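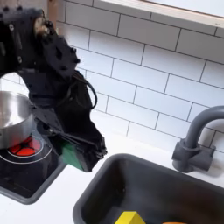
Figure 4. Arm over the counter strip between stovetop and sink, green piece at the gripper.

Section 4: Teaching the counter positions

Complete the joint zero procedure before starting this section. The Tomar controller must be powered and the Retitz pendant set to MANUAL.

1. Clamp the base plate to the bench. Check that the toy kitchen cannot slide when the counter is pushed by hand.

2. Route the wrist cable along the outside of the housing and leave a loop at the joint. Turn the wrist through its full travel. If the cable pulls tight at either end, lengthen the loop.

3. Set the speed limit to 18 percent.

4. Jog the gripper to the strip of counter between the stovetop and the sink. Lower it until the fingertips are just above the surface, then store the position as COUNTER.

5. Raise the arm to clear the sink rim and the faucet. Store this position as SAFE.

6. Teach SINK from SAFE only. A straight move from COUNTER can catch the rim.

7. Close the gripper on a test piece. On our build the grip value settled at 147. Enter your own value in the Flerero settings file under grip_hold.

Caution: Keep hands out of the basin while the arm is enabled. The pendant stop holds position - it does not cut motor power.

Note: A pot on the stovetop reduces clearance on that side. Reteach SAFE if you change to a taller one.

Note: Error 957 after step 7 means the settings file was saved while the arm was moving. Stop the arm, save again and restart the controller.

Wrist bracket drawings by Sơn Tăng, revised in July. Older brackets need the Kostex spacer.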